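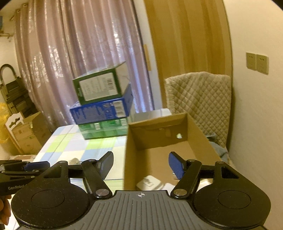 상자를 겹쳐 넣는 포장에 대한 반론

포장 작업을 오래 하다 보면 한 가지 관행이 거의 의심 없이 반복되는 것을 보게 된다. 제품 상자를 그대로 골판지 상자에 넣는 방식이다. 제품에는 이미 인쇄된 상자가 있고, 그 상자에는 이미 바코드가 있으며, 모서리는 제조 단계에서 정해진 강도로 접혀 있다. 그것을 다시 더 큰 상자에 넣고, 남는 공간을 종이로 채우고, 테이프를 세 줄 붙인다. 나는 이 관행의 절반 정도는 불필요하고, 나머지 절반은 필요하지만 방법이 틀렸다고 생각한다.

논의의 범위를 먼저 정한다. 대상은 가정이나 소규모 판매자가 식탁 위에서 하는 포장이다. 컨베이어와 자동 제함기가 있는 물류 창고는 조건이 다르므로 제외한다. 식탁 위 포장에서는 작업면의 크기, 상자 재고의 종류, 작업자의 팔 길이가 모두 제약이 된다. 상자 규격을 여덟 가지씩 갖춰 두는 집은 드물다. 대개는 받은 택배 상자를 펼쳐 두었다가 다시 접어 쓴다.

재사용 상자의 강도

골판지의 압축 강도는 수직 방향의 골이 온전할 때만 유지된다. 한 번 배송을 거친 상자는 모서리의 골이 부분적으로 눌려 있고, 날개의 접힘선은 최소 두 번 꺾인 상태다. 여기에 습기가 더해지면 강도는 더 떨어진다. 겉으로 멀쩡해 보이는 상자가 적재 하중에서 먼저 주저앉는 이유가 여기에 있다.

그렇다고 재사용을 그만두자는 주장은 하지 않는다. 나는 내용물의 강도를 계산에 넣자고 주장한다. 제품 상자 여러 개를 빈틈없이 쌓아 넣으면 하중의 상당 부분을 안쪽 상자들이 받는다. 이 경우 바깥 상자는 구조재가 아니라 외피로 기능하고, 외피에 요구되는 강도는 재사용 상자로도 충분하다. 반대로 내용물이 작고 공간이 많이 남으면 바깥 상자가 하중 전체를 받아야 한다. 재사용 상자를 써서는 안 되는 쪽은 이쪽이다. 현실에서는 반대로 하는 사람이 많다. 꽉 차는 짐에는 새 상자를 사서 쓰고, 헐렁한 짐에는 굴러다니던 헌 상자를 쓴다.

구멍이 뚫린 상자도 같은 기준으로 판단할 수 있다. 손잡이 구멍이나 통기 구멍은 그 자체로 결함이 아니다. 구멍의 위치가 모서리에서 충분히 떨어져 있고 크기가 작으면 압축 강도에 미치는 영향은 제한적이다. 문제는 구멍을 통해 들어오는 먼지와 물이다. 구멍 안쪽에 종이 한 장을 대고 테이프로 고정하면 일반적인 내용물에는 충분하다. 구멍이 있다는 이유만으로 상자를 버리는 것은 과잉 대응이다.

쌓는 순서

제품 상자를 식탁에 쌓아 놓고 포장을 시작하는 경우가 많다. 이때 쌓는 순서가 그대로 넣는 순서의 역순이 된다는 점을 의식하는 사람은 적다. 맨 위에 놓인 것이 먼저 손에 잡히고, 먼저 상자 바닥으로 들어간다. 가장 무겁고 단단한 것이 바닥에 가야 한다는 원칙을 지키려면 식탁 위에서는 그것이 맨 위에 있어야 한다. 그러나 식탁에 쌓을 때는 안정감을 위해 무거운 것을 아래에 둔다. 결과적으로 가벼운 상자가 골판지 상자의 바닥에 깔린다.

해결은 간단하다. 쌓지 않고 나란히 늘어놓으면 된다. 작업면이 부족하면 의자를 쓴다. 식탁 옆 의자의 좌판은 허리를 약간 숙이면 닿는 높이이고, 소형 제품 상자 몇 개를 펼쳐 놓기에 적당한 면적이다. 의자에 옷이나 천이 걸려 있다면 먼저 치운다. 푹신한 덮개 위에 놓인 상자는 기울고, 기운 상자는 떨어진다.

수메야 게브레미카엘(Sumeya Gebremichael)은 이 의견에 동의하지 않는다. 그는 Andwood에서 소형 가전의 반품 포장을 맡고 있는데, 어느 11월에 주고받은 메일에서 펼쳐 놓는 방식은 누락을 늘린다고 지적했다. 한 무더기로 쌓여 있으면 남은 것이 한눈에 보이지만, 여러 곳에 흩어 놓으면 의자 위의 상자 하나를 두고 봉함하는 일이 생긴다는 것이다. 타당한 지적이다. 나는 이 문제를 목록으로 해결하지만, 목록을 쓰지 않는 사람에게는 쌓는 쪽이 안전할 수 있다. 이 경우에는 넣기 전에 무더기를 한 번 뒤집는 절차가 필요하다.

바코드가 보이는 방향

제품 상자의 바코드는 대개 짧은 면에 붙어 있다. 상자에 넣을 때 이 면을 위로 향하게 세우면 받는 쪽에서 꺼내지 않고도 내용물을 확인할 수 있다. 판매용 재고를 보낼 때는 상당한 차이가 난다. 바코드 면이 아래나 옆벽 쪽으로 가 있으면 검수하는 사람이 전부 꺼내야 한다.

반론은 하중 방향이다. 제품 상자는 눕혀서 진열하도록 설계된 것과 세워서 진열하도록 설계된 것이 있고, 내부 트레이의 방향도 그에 맞춰져 있다. 눕혀 두어야 할 것을 세우면 트레이 안에서 제품이 한쪽으로 몰린다. 따라서 바코드 방향은 내용물이 세워도 되는 종류일 때만 적용할 규칙이다. 판단이 안 되면 눕힌다. 검수가 몇 분 늦어지는 비용이 파손 비용보다 작다.

이와 별개로, 바깥 상자에 남아 있는 이전 바코드와 송장은 반드시 제거하거나 가려야 한다. 안쪽 제품 상자의 바코드는 문제가 되지 않는다. 자동 분류 장비는 바깥 면만 읽는다. 재사용 상자에서 발생하는 오배송은 겉면에 남은 옛 송장이 원인인 경우가 있으며, 매직으로 한 줄 긋는 것으로는 부족하다. 불투명한 종이를 덮어 붙이는 것이 확실하다.

남는 공간

완충재에 대한 통념도 재검토할 필요가 있다. 많은 안내문이 빈 공간을 가득 채우라고 적고 있다. 그러나 이미 인쇄 상자와 내부 트레이를 갖춘 제품이라면 충격 흡수 기능은 대부분 확보되어 있다. 바깥 상자에서 필요한 기능은 이동 방지다. 이동 방지와 충격 흡수는 요구 조건이 다르다. 이동 방지에는 부드러운 재료보다 단단한 재료가 적합하다. 구긴 신문지는 배송 중 진동으로 눌려 부피가 줄어들고, 도착할 무렵에는 다시 빈 공간이 생긴다. 골판지를 잘라 접은 칸막이는 부피가 잘 줄지 않는다.

나는 상자 높이를 낮추는 방법을 먼저 권한다. 네 모서리를 내용물 높이까지 칼로 가르고 벽을 안쪽으로 접으면 위쪽의 빈 공간이 사라진다. 칼과 자가 있으면 된다. 접을 자리에 칼등으로 미리 선을 눌러 두면 벽이 곧게 접힌다. 높이를 낮춘 상자는 부피 기준 운임에서도 유리하다. 이 작업을 귀찮다고 하는 사람이 완충재를 채우는 데 쓰는 시간은 계산하지 않는다.

헤미 파팅턴(Hemi Partington)은 칼질이 식탁을 상하게 한다는 이유로 이 방법을 쓰지 않는다. 식탁보 위에서 칼을 쓰면 천까지 베이는 것은 사실이다. 두꺼운 골판지 한 장을 깔고 그 위에서 자르면 된다. 식탁보는 작업 전에 걷는 편이 낫다. 천 위에서는 상자가 밀리고, 테이프를 당길 때 상자와 함께 식탁보가 딸려 온다. 작업면으로서 식탁보는 장점이 없다.

테이프

테이프에 대해서는 짧게 적는다. 폭이 충분한 테이프를 바닥과 윗면의 중앙 이음매에 한 줄씩, 이음매 양 끝에서 옆면으로 손가락 두 마디 정도 내려오게 붙인다. 무거운 짐은 양쪽 가장자리까지 H자로 봉한다. 그 이상은 강도에 거의 기여하지 않는다. 십자로 여러 번 감는 방식은 상자의 날개가 이미 제대로 맞물려 있지 않다는 신호일 때가 많고, 이때는 테이프를 더 쓸 것이 아니라 상자를 바꿔야 한다.

재사용 상자의 표면에는 이전 테이프의 잔여물이나 종이가 뜯긴 자국이 있다. 뜯긴 자리 위에 붙인 테이프는 섬유층과 함께 떨어진다. 테이프의 위치를 자국에서 조금 비켜 잡거나, 상자를 뒤집어 안팎을 바꿔 접으면 깨끗한 면에 붙일 수 있다. 안팎을 바꾸면 옛 송장도 안으로 들어간다. 접착된 측면 이음매를 떼어 다시 붙여야 하는 점이 번거로우나, 풀이 마를 때까지 집게로 물려 두면 된다.

겹쳐 넣을 필요가 없는 경우

처음의 주장으로 돌아간다. 제품 상자 하나만 보내고, 그 상자가 골판지 재질이며, 받는 사람이 내용물이 드러나는 것을 꺼리지 않는다면 바깥 상자는 필요 없다. 종이로 한 겹 싸고 송장을 붙이면 된다. 인쇄면 긁힘이 문제라면 그 한 겹으로 막을 수 있다. 얇은 판지로 된 제품 상자는 다르다. 판지에는 골이 없어 모서리 충격에 약하고, 단독 발송에 적합하지 않다.

제품 상자를 여러 개 보낼 때도 크기가 같다면 끈이나 띠로 묶어 종이로 싸는 방식이 가능하다. 크기가 서로 다르면 단이 어긋나고, 어긋난 자리에 하중이 집중된다. 이때는 골판지 상자가 필요하다. 결국 기준은 내용물의 재질, 크기의 일치 여부, 남는 공간의 비율이고, 식탁 위에 상자를 꺼내 놓은 시점에 이미 판단할 수 있는 것들이다. 상자부터 고르고 내용물을 맞추는 순서를 바꾸는 것만으로 완충재 사용량은 줄어든다. 나는 줄자를 테이프와 같은 서랍에 둔다.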